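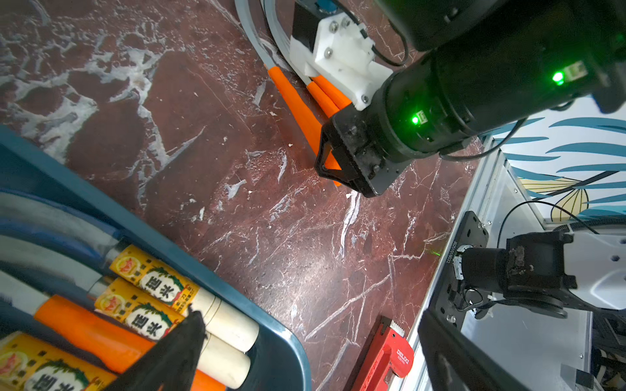 Tool sorting, wrist camera view. Pipe wrench waits its turn.

How to set up a tool put-away test for a two-arm bench

Quick writeup, was asked for this twice this week. Short version of the question: can a pair of arms put away hand tools at the end of a shift yet? Kind of. Slowly. Depends on the tool, depends a lot on the bin. How we run the test at Skevport so you can run it too and compare numbers.

Posted Thursday, December 7, 2023

What you need

Two arms on a front rail, a camera on each wrist, one fixed camera looking at the whole table.
A bin or tray. Rounded corners are easier than square ones.
Real tools, the kind you use. Not foam blocks. Saws, pliers, a wrench or two.
Something to log runs. We use Urkomport, a spreadsheet is fine.

Step 1. Set the home spots

Decide where each tool lives and dont change it mid-batch. Write it down. Pliers in the bin, saws upright in the compartment, wrench up front. Tape marks are ok while you set up, pull them before you record.

Step 2. Start with one tool

Easiest first. Long handle, rubber grip, lots of clearance. Close slow, lift a couple inches, hold, put it down. If it spins in the fingers your grip point is too far from the heavy end. Move it toward the jaw and go again. Do 19 clean ones before you add a second tool.

Step 3. The saws

Hard part. Plan on losing an afternoon. 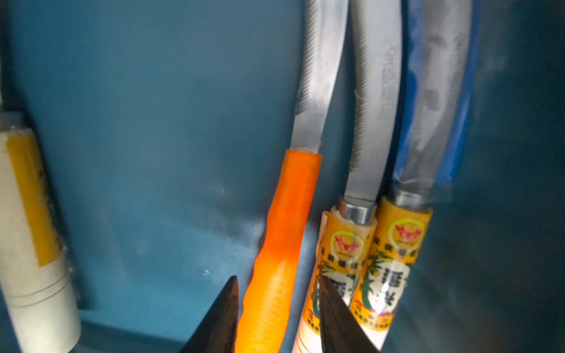
Three pruning saws in the compartment, fingers either side of the orange handle.

Two handles nearly touching means no room for a finger between them. So take the one with a gap first, then see if the next has any space to lean. Come in from below the blade, always. Fingers on the handle, never on steel. Keep your own hands out while the arms are powered, teeth are teeth.

Shiny labels mess with depth. If the arm keeps stopping short turn down the overhead light before you touch any code. Did it the other way round, wasted a day.

Step 4. Both arms

Give each arm its own half of the table and one shared zone in the middle. Only one arm in the shared zone at a time. Sounds obvious. The Grirnine planner lets you skip that check, leave it on.

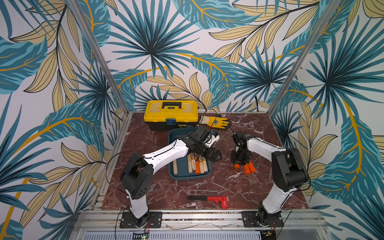

Scoring is where most people fudge it, so pick the rule before you run. Ours: a tool counts if it ends up in its home spot, nothing else got knocked, no human hand went in. Partial is a fail. Clusters get logged separate from singles. Take the tray with one dowel off by itself on the left and four pegs bunched up on the right, that is two different problems and one average hides it. Same for anything lying outside the tray, like those three orange pieces over by the right arm. Own column.

Step 5. Read your numbers

Last batch was 633 attempts. Singles, 91 percent. Clusters, about half that, and most of the misses were a second piece coming along for the ride. The Rotich fingers are narrower and did a bit better but they slip on smooth wood.

So, yet?

Loose tools on an open bench, yes, if you arent in a hurry. A person is still way faster. Packed bins and anything with a blade, not without somebody standing there. I would not leave it running over a lunch break.

Next up is the wrench, which is heavy at one end and a pain. Will add a step 6 when I have enougn runs.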